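The little door at the bottom of the washer

I have a new favorite chore and it is laundry. I know! Three months ago I would have told you it was the thing I did at eleven at night because I had no socks left, and now I get up on a free morning, put the coffee on and go sort darks with a smile on my face.

What changed is that Lucie Petrenko came to stay for a week in April. Lucie and I shared an apartment back when we were both broke, and she is the only person I know who reads the manual for everything she owns, including her umbrella. On her second morning she asked to run a load of towels, opened the washer, stuck her head in and said, "When did you last clean the filter?"

Reader, I didn't know there was a filter.

So we spent a morning on the laundry room, the two of us on the floor with a flashlight, a roasting pan and every old rag I own, and I had the best time. I want to write down what we did while I still remember it all.

First came the gasket, the gray rubber ring inside the door opening. You pull the fold back gently with your fingers and wipe all the way along. Mine gave up a hair tie, a dime, a guitar pick (I don't play guitar) and a quantity of gray fuzz that I will spare you. Lucie uses warm water and a drop of dish soap on a cloth, then goes over it again with a dry one. She does this after every sixth wash or so. I've been doing it on the same schedule and the musty smell I used to blame on the towels is gone.

Then the glass. I had never once washed the glass! It's a big thick bowl of a thing and the soap film builds up on the inside so slowly that you stop noticing. Plain white vinegar on a cloth, a wipe with clean water after, and it came up so clear I called my husband in to look at it. He was very polite about it. 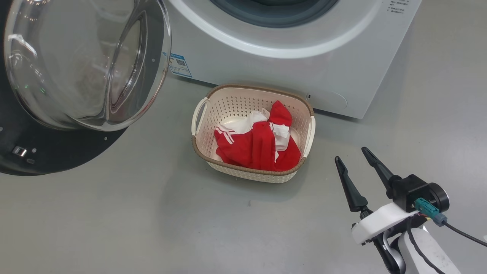

And then the filter, behind that rounded cover low down on the front. Unplug the machine first and let it sit if you've just done a hot wash. Ours has a drain hose tucked in beside the filter cap, so we got the roasting pan under it and let the water out a bit at a time, emptying the pan into the mop bucket as we went. It takes longer than you expect and you want more rags than you think. Once it slowed to a drip Lucie unscrewed the cap and out came the filter, wearing a sort of felt hat made of lint, plus one tiny baby sock. My youngest is in second grade.

We rinsed it in the utility sink with an old toothbrush, wiped out the hole, screwed everything back in snug and ran an empty hot cycle. No leaks! We stood there and watched the floor for the whole first drain just in case.

A few odds and ends, because people always ask me what I use:

The cloths are the waffle ones from Misik. I bought a pack for the kitchen and they have all migrated to the laundry room.

The powder is Larkov, unscented. I had been using twice as much as the box says, which explains the film. Half the powder, cleaner shirts — I'm still a little annoyed about it.

The basket I keep raving about is the tall Matos one with the molded handles. It holds two full loads and fits between the wall and the shelf.

The last thing, and the easiest, is that I leave the door open now between washes. Wide open if no one needs to get past, a hand's width if they do. It lets the drum air out and costs nothing.

Lucie has gone home and has already texted to ask about my dishwasher. I found the manual in the drawer with the takeout menus, all 111 pages of it, and I'm on page 6. If you have a trick for getting the cloudy look off drinking glasses, please leave it in the comments, I want to impress her.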